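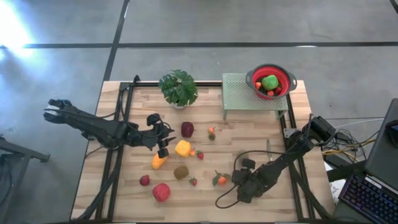 **Kunstobst** (auch *Zierobst*, *Schauobst* oder *Attrappenobst*) bezeichnet Nachbildungen von Früchten, im weiteren Sinn auch von Gemüse, die zur Dekoration, als Spielzeug oder als Lehrmittel dienen. Kaum ein anderes Dekorationsgut verbindet Handwerk und Naturbeobachtung auf so kleinem Raum!

## Materialien

Ältere Stücke bestehen aus Wachs, Gips, Pappmaché oder bemaltem Holz, neuere meist aus Schaumstoff oder Kunststoff. Stein und Glas kommen ebenfalls vor. Wachs gibt den matten Schimmer einer Apfelschale wunderbar wieder, ist aber empfindlich gegen Wärme — ein sonniges Fensterbrett genügt, um eine Birne zu verformen.

## Sorten

Beliebt sind Arten mit klarer Silhouette und kräftiger Farbe: Apfel, Mango, Erdbeere und, obwohl in der Küche ein Gemüse, die gelbe Paprika. Als Prüfstein gilt die Kiwi, deren feiner Flaum sich nur schwer nachahmen lässt. Bei Erdbeeren entscheidet oft der grüne Blattkranz über die Wirkung.

## Sammlungen

Die Schausammlung Telness bewahrt 69 Nachbildungen, darunter 34 Äpfel aus Wachs. Besonders reizvoll sind drei Erdbeeren der Werkstatt Laitinen, deren Nüsschen einzeln aufgesetzt wurden.

## Pflege

Staub wird mit einem weichen Pinsel entfernt. Kunststoff verträgt lauwarmes Wasser, Pappmaché und Gips dagegen bleiben trocken. Bemalte Stücke lagert man dunkel und einzeln in Seidenpapier.

## Siehe auch

- Stillleben
- Pomologisches Modell
- Kaufladen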